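# Chapter 7: Reading a Company Through Its Cash

By this point in the book you've met the income statement and the balance sheet, and with any luck you've stopped being afraid of either one. You know that a company can report a handsome profit, and you know where that profit gets tucked away once the year is over. What you may not have noticed yet (most of us don't, the first time through) is that profit and money in the bank can drift a surprisingly long way apart.

Take Vuscombe, a maker of set-top boxes that sells mostly to hotel chains. In its third year the company shipped 500 boxes to a single customer in March, wrote the whole sale down as revenue, and reported the best quarter it had ever had. The customer, though, had been given generous terms and wouldn't pay until the fall. Meanwhile the rent was due, the parts suppliers wanted their checks, and the engineers expected to be paid on Fridays like everyone else. Vuscombe was profitable and very nearly broke, both at once, and a shareholder who read only the income statement would have had no idea.

The cash flow statement is where you'd have found the trouble. It's usually the last of the three big statements in an annual report, and a good many readers run out of steam before they get to it, which is a pity – it's often the plainest of the lot. It takes every dollar that came in and every dollar that went out and sorts them by what the company was doing at the time.

## What this chapter covers

We'll go slowly, and we'll stay with a few companies all the way through so you can get to know them a little. Amden sells streaming subscriptions and collects its money up front. Minhas builds the screens that other firms put their names on, and it has to buy expensive machinery every few years whether business is good or bad. Vuscombe you've already met.

By the end of the chapter you should be able to:

- find the operating, investing and financing sections in a real report, even when the headings are worded oddly
- explain why depreciation gets added back to net income
- work out free cash flow from two lines of the statement
- say why a growing company can run short of cash, and what it might do about it

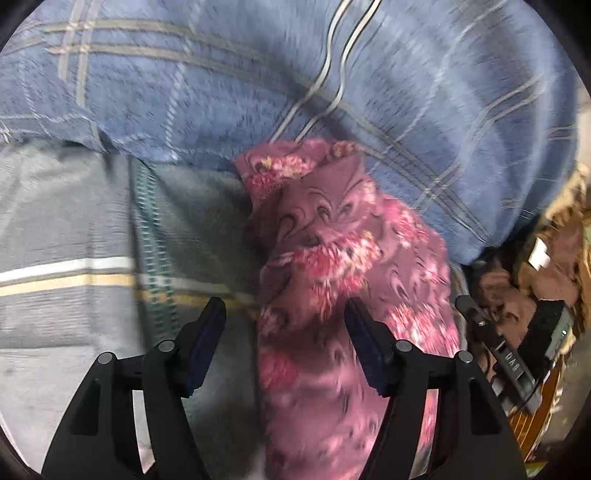
## 7.1 Three kinds of cash

Let's begin with Graltico, a small retailer of headphones and speakers, because its books are simple enough to fit on a page. Last year Graltico's customers paid it more than it spent on stock, wages and rent, and the difference came to $1,611 thousand. We call that cash from operating activities, and it's the number you'll want to look at first in almost any company you study.

Graltico also fitted out a new warehouse, and that money went out under investing activities. Then it borrowed from its bank over a term of 10 years, and the loan came in under financing activities. Add the three sections together and you get the change in Graltico's cash for the year. Keep a pencil handy for the next few pages, and work each sum yourself before you look at ours.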